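Grisengate共享工坊的双手机器人，终于开始练收桌子了

上周二晚上我又跑去Grisengate蹭工位，本来只想借台热风枪修耳机，结果一待就待到快十一点。原因嘛，靠里那套双臂机器人通电了！这个项目从三月就在群里刷屏，名字叫Omis，三个人业余时间攒出来的，我算半个编外人员，主要负责递螺丝和提意见（意见大多没被采纳）。

先说进度。两条手臂和两只仿人手都已经装好，控制程序也从单手版换成了双手版。之前单手版只能做一件事，就是把东西从左边挪到右边，看久了挺催眠的。这次他们想让它做点家里真用得上的活：把一张乱糟糟的桌子收拾整齐，该叠的叠，该归拢的归拢，垃圾单独放一边。听着简单吧？我自己家的书桌都三个星期没收了，所以我对它是抱有私心的。

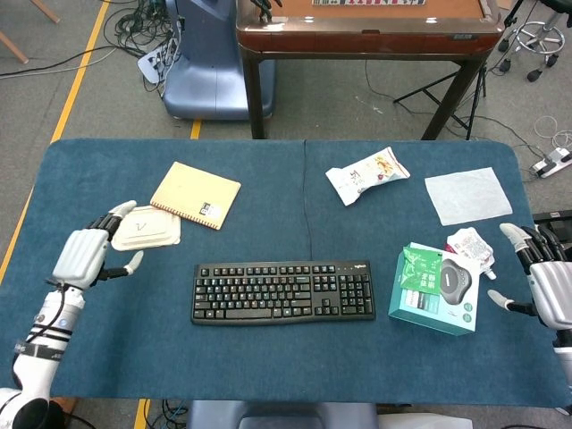

我最关心的一直是手，胳膊倒在其次。市面上很多自制项目到夹爪就打住了，两片一合，抓方块没问题，碰到软的、扁的就抓瞎。Omis一开始就定了要用带手指的手，为此多花了不少功夫，光是手指的校准就重做了8遍。练习用的东西也是故意挑得五花八门：罗技键盘又长又扁，带数字小键盘的那种，一只手拿很难拿稳；米色塑料托盘边沿有一圈凸起，手指好歹有地方勾；线圈本子就麻烦些，得想办法从边上抄进去。最头疼的是那几个皱巴巴的包装袋，每捏一次形状就变一次，程序前一秒算好的抓取点，后一秒可能就不作数了。桌面铺的是深蓝色绒布，我觉得这个选择挺聪明，薄的东西在硬桌面上特别难抠起来，软一点手指还能往下压一压。

当晚的成绩我也记了一下。托盘最顺利，基本上说拿就拿。键盘要两只手配合，左右手的节奏老是差那么一点点，一头已经抬起来了，另一头还在原地发呆，大家在旁边急得直喊“跟上跟上”，好像它听得见似的。包装袋嘛，连着试了14次，成功了3次，剩下的不是捏空就是半路掉下来。不过那3次是真的漂亮，指尖慢慢收拢，袋子稳稳离开桌面，旁边写代码的、焊板子的全都停下来鼓掌，我手机都没来得及掏！

数据这边也攒了一些。目前一共录了238段示范，都是工坊里的人轮流遥控手臂完成的，每段不长，但是很费神。我也上手录了几段，戴上操作手套那一刻感觉自己特别厉害，五分钟以后只剩下肩膀酸。顺便说一句，遥控的时候千万别聊天，我一边讲笑话一边操作，结果手臂跟着我的笑声一起抖，那一段后来被删了，大家还笑了我半天。

花费的问题群里问的人最多，我替他们统一回一下：账还没算完，手臂有一部分是从Bokthorpe那边的二手清仓里淘来的，线材和电源是大家凑的，所以现在报总价也不准。等整理好了会和接线图一起放到工坊的公告页上。想照着做的朋友，建议先从一只手开始，双手的麻烦可不止翻一倍，光是不让它俩撞到一起就够调好几个晚上的。

接下来他们打算先把键盘这一关过了，再回头啃包装袋，可能会给指尖换一层更黏手的材料，Huỳnh材料店的样品已经在路上了。程序也要改，让它抓空以后自己再试一次，别再傻站着等人按键。想来看的直接过来就行，周二晚上七点以后基本都有人，门口按铃，多按两下，里面风扇声音大，经常听不见。对了，热风枪我还没还，下周带过去。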